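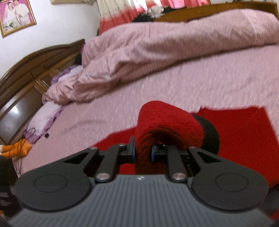 平らな赤い布の上の赤いニット。右隣の黒く丸い部分も編み地。

ベッドの上で服を畳む人は多いが、ベッドの上でしか畳まないと言い切る人には初めて会った。高木亮太さん。編み物と古着直しの小さな店「カルーソ」を営み、月に一度、水曜の夜に「畳む会」という集まりを開いている。名前の通り、各自が家から畳めないものを持ち寄って、畳む。それだけの会である。参加費はお茶代込み。お茶のほうが長いという噂もある。

「床だと腰にくるし、机だと狭い。ベッドは広くて、柔らかくて、しかも夜までに片づけないと自分が寝られない。締め切りつきの作業台なんですよ」

本人は真顔である。では掛け布団はどうするのか。枕元のほうへ寄せておくだけだという。畳まないんですか、と聞くと、高木さんは少し黙った。

「布団は、畳む会の対象外です」

規約にあるらしい。見せてほしいと頼んだが、口約束だそうだ。

話の中心は、やはりニットになった。シャツやタオルなら動画を見れば誰でもそれらしく畳める。厄介なのは厚い編み地、それも平らな四角になる気のないものだという。太いうねのある編み地は、折ったところから自分で起き上がってくる。高木さんはこれを「返事をする布」と呼ぶ。

「押さえると、いったんは言うことを聞くんです。で、手を離すと、もわっと戻る。反論があるわけです。そこで力で勝とうとすると、畳みじわだけが残って、形は向こうの勝ち」

対策を尋ねると、折る回数を減らすこと、と即答だった。畳む会では厚手のものは折っても2回まで。3回目を折りたくなったら、それは引き出しが浅いのであって、ニットは悪くない。引き出しを買い替えろということですか、と確かめると、「棚に置けばいいんですよ」と返ってきた。棚のない家の話は、この日は出なかった。

途中から、会の常連で、普段は翻訳の仕事をしている魏欣怡さんが加わった。台北の実家では衣替えがもっと大ざっぱだったそうで、日本に来て最初の秋、近所の店に並ぶ収納用品の種類に圧倒されたという。

「不織布の箱を4つ買いました。服より箱のほうが場所を取りました」

その箱はいま、高木さんの店で毛糸入れになっている。魏さんは寄付したと言い、高木さんは預かっていると言う。二人の見解はまだ一致していない。

魏さんの悩みは、丸いものだ。ポンポンや編みつけた飾り、耳、ボタン代わりの玉。こういうものがひとつ付いているだけで、きれいな長方形は望めなくなる。

「内側に折り込むと、そこだけ盛り上がって、上に重ねたものが全部傾くんです。引き出しの中に丘ができます」

高木さんの答えは、丸いところを外に出す、だった。本体だけを折って、飾りは脇に逃がす。見た目は多少まぬけになるが、編み目はつぶれないし、引き出しを開けたとき何が入っているか一目でわかる。ラベル代わりだと思えばいい、とのこと。

「隠すから負けるんです。丸いものは丸いまま、堂々と横に置く」

この人の話にはやたらと勝ち負けが出てくる。相手は毛糸である。

もうひとつ教わったのは、つまみ方だった。畳みはじめに、人はつい端を持つ。けれども重い編み地は端を持つと自重で伸びる。持ち上げるなら身の真ん中あたりを、ひだごとふわっとつまむ。持ち上げたところが山の形になるので、そのまま下ろして、山を倒すように折る。わたしも手近な一枚で試してみたが、山は倒れずに崩れた。魏さんが気の毒そうな顔で、最初の月はみんなそうです、と言ってくれた。高木さんは何も言わず、黙って直してくれた。そのほうがこたえた。

布を一枚敷いておく、というのも畳む会の流儀である。ベッドに平らな布を広げて、畳むものはその上に置く。毛がシーツに移らないし、途中で客が来ても布ごと運べる。高木さんはこれで、作業中のひと山を廊下まで避難させたことが何度もあるそうだ。

「ただし、運んだ先で忘れます」

先月は、避難させたまま忘れたひと山が、しばらくして洗面所で見つかった。中には春からずっと探していたマフラーも入っていたという。畳む会の主宰者の家の話である。

畳む会は9月で始めてちょうど2年になる。いちばん多い夜には10人を超えた。ベッドはもちろん足りないので、そういう日は店の作業台に毛布を敷き、ベッドということにして畳む。柔らかければいいのだそうだ。床にも毛布を敷けばいいのでは、と水を向けると、腰の話に戻された。

最年長の参加者は70歳で、この方は畳むのが誰よりも速い。教えることが何もないので、高木さんはもっぱらお茶係に回る。何を持ってくるのかと聞けば、毎回、孫の靴下だという。

「片方だけのを持ってくるんです。畳めないでしょう、片方だけじゃ。うまいことを言うなあと思って、ずっと考えてるんですけど」

取材のあいだに、お茶は三度出た。畳み上がったのは一枚である。帰り際、魏さんが自分のセーターをくるくると丸めて鞄に押し込んでいるのが見えた。高木さんも見ていたはずだが、湯呑みを洗いに立ってしまった。

次の会は水曜の夜。持ち物は、畳めないものをひとつ。布団は不可。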